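The pegboard problem, more or less solved
07/04/2019

I have been rearranging the workshop since January, and the part that took longest was the wall panel. The old one was a sheet of brown hardboard that came with the house. It sagged in the middle and the hooks fell out whenever I took down a pair of pliers.

What I wanted was something that stands by itself, so I could move it if we ever leave Trarnholm. That meant a frame. I bought aluminum extrusion from Hemetti, who cut it to length for a small charge, and ordered brackets separately. The extrusion is easy to work with. You slide the nuts into the slot, line up the bracket and tighten. I did have to take one corner apart twice after forgetting to put the nuts in first.

The board took more thought. I looked at perforated steel and at plain painted wood. In the end I went with a pale gray board that has raised rectangular blocks on it. Holders sit against the blocks and there is nothing to fall out of a hole. It cost 322 with delivery, more than I meant to spend, but I had put money aside after selling the lathe.
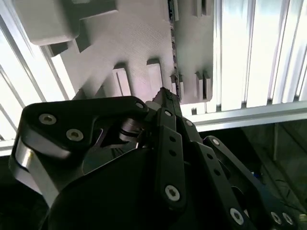
The gray board and its raised blocks, with the aluminum frame.

The surface has a fine texture to it. I like that better than gloss, which shows every fingerprint and throws the overhead light back at you. The pale color brightens up that end of the room too.

A few notes if you are planning one. Measure the frame on the diagonal before the final tightening. Mine was out by 2 millimeters and I had to loosen everything again. Buy more slot nuts than the plan says. I ordered 21 extra and have used nearly all of them.

Next job is the drawers. The Olvera cabinet is still full of screws from the last house, mixed sizes, and I want them sorted before I hang anything else. I also have a Brovamance lamp to mount on the top rail, once I find the clamp for it.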